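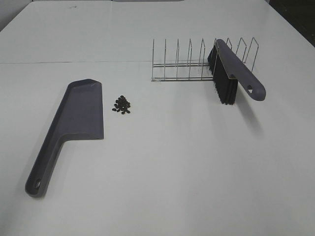
The case for the small dustpan

Shared kitchens are usually judged by their large equipment. When the ground floor of Belach House was refitted, the discussion papers dealt at length with the boiler, the refrigerator and the choice of worktop. The means of clearing up a spilt spoonful of coffee were not mentioned. It is the view of this writer that the omission was a mistake, and that every shared counter should be provided with a dustpan of its own, kept for that surface and no other.

The present arrangement is familiar to most people who work in the building. There are 62 desks on three floors, and the cleaning cupboard is beside the lift on the lowest of them. A person who drops coffee beans on a second-floor counter must therefore choose between a walk downstairs and the edge of the hand. Most choose the hand. The beans go over the side of the counter, a few reach the bin, and the remainder are found later under somebody's shoe.

Coffee beans deserve particular attention in this respect. They are hard and rounded, and they roll when pushed with a cloth. A damp sponge, which deals perfectly well with sugar, merely drives them towards the wall. What is wanted is a flat scoop with a thin front lip and sides high enough to stop the beans escaping – in short, a dustpan, although of a size suited to a table and clean enough to be used on one.
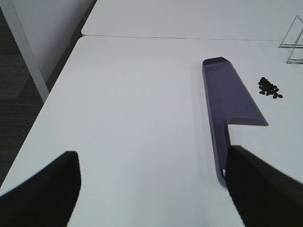
Scoop and coffee beans on a white tabletop.

The objection most often raised is one of hygiene. A dustpan belongs to the floor, it is said, and has no place where food is prepared. The objection is sound as far as the floor dustpan is concerned, and it is the reason a second one should be bought. The two should differ plainly in colour, and the counter dustpan should be washed with the cups at the end of the day.

A further objection concerns clutter. The Platus catalogue, from which the building's kitchen goods are ordered, offers caddies and drawer inserts in great number, and there is a reasonable fear that one more article will bring several others with it. A dustpan with a hole in its handle needs only a hook. The Hong Room, where the counter is the shortest in the building, has had one on the side of the cupboard for six months, and no shelf has been given up to it.

It would be proper for the next Zoteck order to include three, one for each floor, with hooks to match. The request should be submitted before the order closes on Tuesday.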